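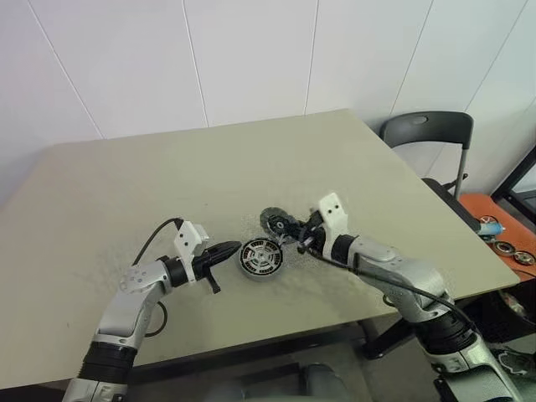 Right arm holding the disc, motor on the table to the left of it.

Right gripper opens by itself when the wrist rolls, no fault until afterwards

Asked by pedestal_drill in Robots and automation > Faults and safety
Tags: two-arm cell, gripper, dropped part, cable

We have a two-arm bench cell putting small motors together. The left arm deals with the motor and the right arm brings the round metal disc over to it. The arms are Gevano, bought used, and the grippers are Pedolby two-finger electric ones on the standard white mounting blocks. It ran without trouble from when we set it up until June.

Now the right gripper lets go of the disc while it is in the air. It doesn't slip out. The fingers open properly, the same as if they had been told to, and the disc drops on the table or on the motor. The arm carries on for a moment and then the controller stops everything with "tool comms timeout, right". If I clear the fault and press go it picks up again and may be fine for the next several goes.

I ran 40 cycles with the speed turned down and wrote down what happened. It dropped the disc in 14 of them. Every one was on the same move, where the forearm comes up and the wrist rolls over to bring the disc flat. It has never happened on the way down to pick up. The left arm did all its moves with no faults.

What I have tried so far:

Raised the grip force. No difference, apart from a mark on one disc.
Swapped the fingers over from the left gripper. No difference.
Restarted the controller and reloaded the program from the backup.
Wiped the fingers. There is a lot of fine grey grit on the table near the right arm and I thought it was getting on the pads. Still dropped.
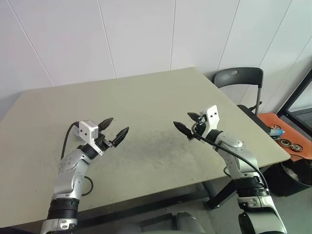
After that I took the disc and the motor away and ran the same path with both grippers empty. The fault still comes up, so I don't think weight has anything to do with it. With nothing to hold, it is harder to see the moment the fingers move, but they were wide open when it stopped and the program had them closed.

My questions are whether this is the gripper, the cable or the arm, and whether it is safe to keep running it slowly while I wait for parts. The person loading the discs has to put a hand in near the right gripper between cycles. My manager would like it kept going if possible.

Answer 1 (accepted)
Jeanine Desmet

Cable, almost certainly. The same move each time, no link to load, and a comms timeout after the event all point that way. One of the wires is broken inside the jacket and parts when the wrist rolls. When the arm comes back, the ends touch again and everything looks healthy.

You can confirm it without taking anything off. Put the arm in manual, jog the wrist to the roll angle where it fails and stop there. Power the arm down and lock it off. Then put a meter across each core in turn, from the connector at the gripper end to the one at the base, and have a second person gently flex the cable where it leaves the wrist. If a reading jumps you have found it. On these I would start with the first hand's width after the gripper, then wherever the cable is tied to the forearm. On yours it runs down over the housing, so look for a shiny or flattened patch where it rubs.

If the meter shows nothing, swap the left and right cables over and run the path empty. If the fault moves to the left arm you have your answer. Label them first - they look the same and you will be sorry.

When you fit the new one, leave a loose loop at the wrist and go through the full roll by hand jog before you tie it down. Don't put a tie right up against the connector.

The reason the fingers open is a setting. Used Pedolby grippers quite often turn up with the "on lost signal" option set to open. It should be set to hold for a job like yours. It is under tool settings, second page, and you need the supervisor login. Change it on both arms. Do bear in mind that hold will keep a trapped finger trapped as well, so whoever loads the discs should know where the manual release is.

As for running it slowly in the meantime, no. Turning the speed down does nothing about a gripper that opens without being told. You have someone's hand going in there and a tool whose state the controller doesn't know for a second or so. Stop the cell, tag it, and write the drops down in whatever you use for near misses.

I wouldn't ignore the grit either. Check which side it comes from. If it is coming off the parts, wipe down each shift. If it is coming out of a wrist joint that is a different repair.

Answer 2
kanstead_mick

Had same on ours at Kanstead, replaced gripper, cost a fortune, wasn't the gripper. Try the cable.

Answer 3
torquey

Could be electrical noise. Is there a welder or a big drive near it? We had a Jansen compressor on the same supply and every time it kicked in we lost comms to one tool. Moved it to another circuit and it went away. I would check the earth on the cabinet too.

Comment from Jeanine Desmet: Worth knowing about, but noise wouldn't wait for the same wrist move 14 times.

Comment from torquey: Fair point, I missed that bit.

Update from pedestal_drill

It was the cable. Two cores were jumping on the meter, both just behind the gripper connector. I found a tie pulled up tight right there, and I think I put it on myself when we moved the table. New cable is on order. Both grippers were set to open on lost signal and are now on hold.

Cell is off and tagged until the cable comes. I showed my manager the answer above and that settled it. Still looking into the grit.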